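Folding carton

A folding carton is a small box made from a single sheet of paperboard, printed, cut, creased and glued along one side seam. It is delivered flat to the packer, then opened and filled. Folding cartons are used for dry food, medicines, cosmetics and other light retail goods. They are distinct from corrugated boxes, which have a fluted inner layer. 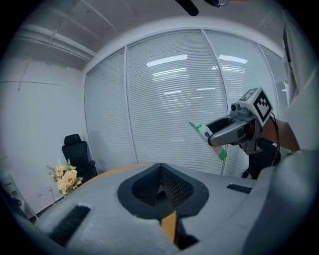 Small white carton with green markings at the ends.

Construction

The usual carton has four side panels, a glue flap and two sets of end closures. In the straight tuck pattern both closing flaps hinge on the same panel; in the reverse tuck pattern they hinge on opposite panels. Dust flaps, normally 2 at each end, lie beneath the closing flap. The Prins crease test, described by Tineke Dekker, folds a sample strip 15 times and records any splitting of the outer layer.

Printing
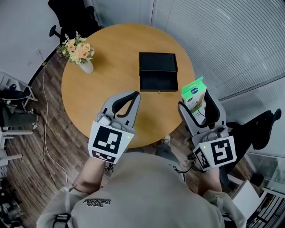 Colour on a carton is applied before cutting, while the sheet is flat. End flaps are often given a solid colour so that stacked packs can be told apart on the shelf. A white and green carton with a bright green top flap follows this practice, with a blue circular logo and product imagery kept to the side. Solid areas that cross a crease are liable to cracking, and Dekker and Koech recommend a coating over them. The Trernutier works prints up to 23 blanks on one sheet.

See also: Paperboard; Tuck flap; Drawer box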